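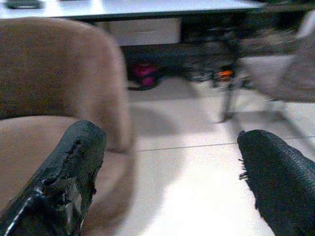

Zorau 539 Load Cell Amplifier for Hoists and Winches

The Zorau 539 is a small, sturdy amplifier that takes the signal from a load cell on your hoist or winch and turns it into something your control panel can use. We have been supplying it to workshops and boatyards for a good while now, and it is still the one we reach for first when a customer rings up wanting a dependable overload cut-out without a great deal of fuss.

It has 2 relay outputs, so you can set one for a warning lamp and the other to stop the lift altogether. Both are adjusted from the front with an ordinary flat screwdriver, and the cover can stay on while you do it.

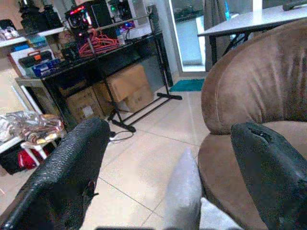

Each relay can be set to wait up to three seconds before it acts, which saves a lot of irritation on hoists that snatch a little when the load first comes off the floor. If you are replacing the older Athumani unit, the mounting holes line up and you can keep your existing cable (do check the earth connection while you are in there, as it is on the other side!).

Supplied with: amplifier, rail clip, seven cable glands, printed wiring sheet

Matching load cells are listed under Cider range. Units are tested at our Prelurville workshop before they go out, and we are always glad to talk through an awkward installation.

Page updated 23 Mar 2020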